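The patient business of teaching a robot to tidy up

At Pisham, the little outfit behind the Grerura arm project, the kitchen bench gets messed up all day long on purpose — and all of it inside a simulator. By April they had banked 1,646 examples for the learner.

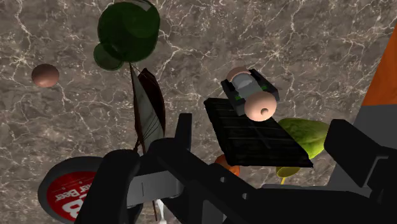

Kasten wonders whether 1,646 clumsy goes teach it more than 69 perfect ones, and would happily argue the point till the cows come home.

I rather side with the clumsy ones, having watched a fair few. 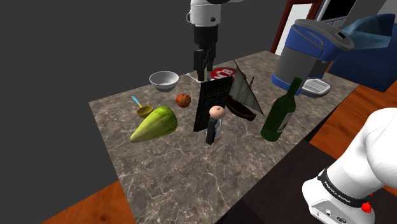

Gathering them is slow, neighbourly sort of work, and I grew terribly fond of it. Every run is saved, fumbles and all, and 13 were binned while I had my cuppa. With a green bottle, a sailboat and a papaya sharing the one marble benchtop, the learner can't get by on memorizing a single shape, bless it.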